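Desk mat keeps curling at the corners
Forum > Home Office > Desks and Surfaces

etenesh_g
Posted Thursday, 7:12 pm
Hello all. In November I bought a long desk mat from Ballholm, and it came rolled in a tube. Two corners still stand up and my sleeve catches them every day. I put books on it for one week and the corners came back. Is there a method that does not damage the mat?

kavinda_t
Reply #1
Roll it the opposite way, tie it softly and leave it for one night. Then lay it flat in a warm room. Mine was good after this.

hbergeron
Reply #2
I do not agree with kavinda_t. I rolled mine backward and got a wave in the middle, worse than the corners. Use a hair dryer on the low setting, keep it 30 cm away, and press with a heavy board until it is cool again.

For size, I would also take one that covers most of the table. Small mats move when you write. A long brown one on a white table:

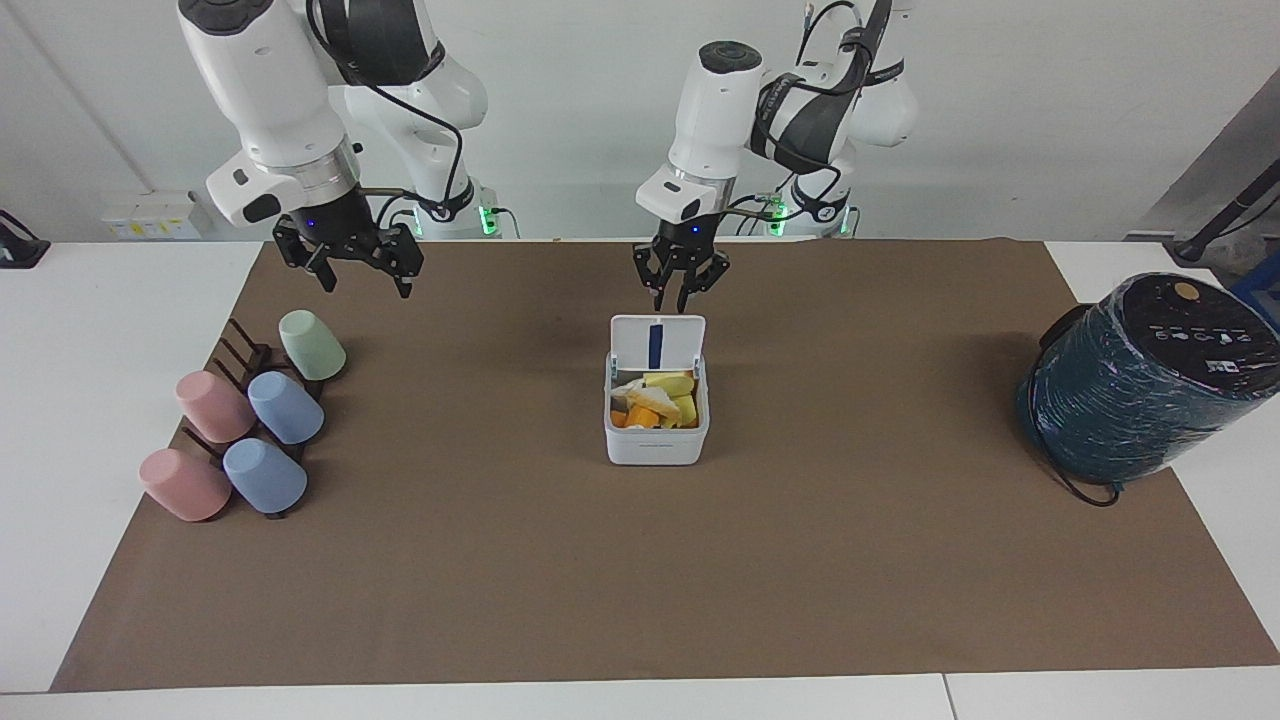

Reply #3
obsa.a
Please be careful with the hair dryer. Which material is it? If it is real leather, heat can make it hard. I paid 300 for my Druta mat and I would never heat it.

etenesh_g
Reply #4
The label says only "Mersha 608", so I do not know the material. The back side feels like rubber.

hbergeron
Reply #5
Then it is probably not leather, and low heat should be fine. Try one corner first.

obsa.a
Reply #6
"Probably" is not enough for me. I would use double-sided tape under the corners and wait.

kavinda_t
Reply #7
Tape leaves glue on the table, I had to clean it for seven evenings.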